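Radbridge plant firm puts robot arm on planter work

23 January 2023
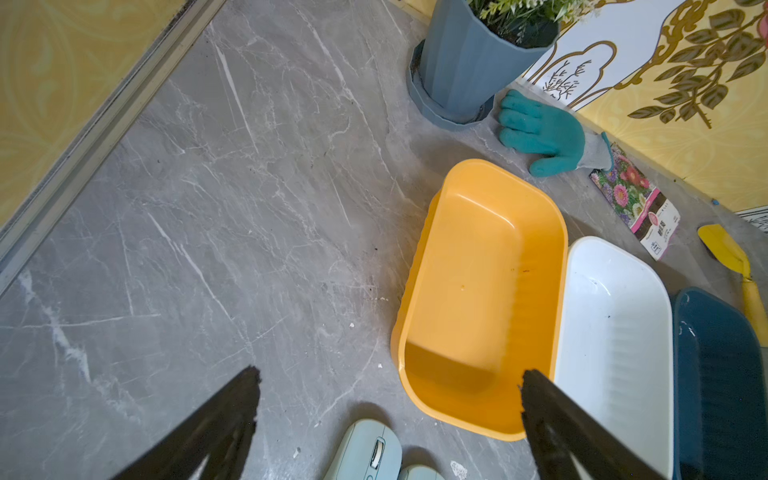
Will anyone lose their job over it? The firm says the seven people on the planting team are all staying, though their hours will be shared out differently.

Nartey, which supplies planters to offices and shops, began a trial of the arm at its Vuvthorpe unit this month. It handles planters and hand tools, work that used to take up the first two hours of each shift.

Etenesh Wolde, who leads the planting team, said staff now spend that time on potting and customer orders. "My back is better for it," she said. "But we've had to learn to stop it and restart it ourselves, and that took a while."

Three of the team have been trained so far. The rest follow in February.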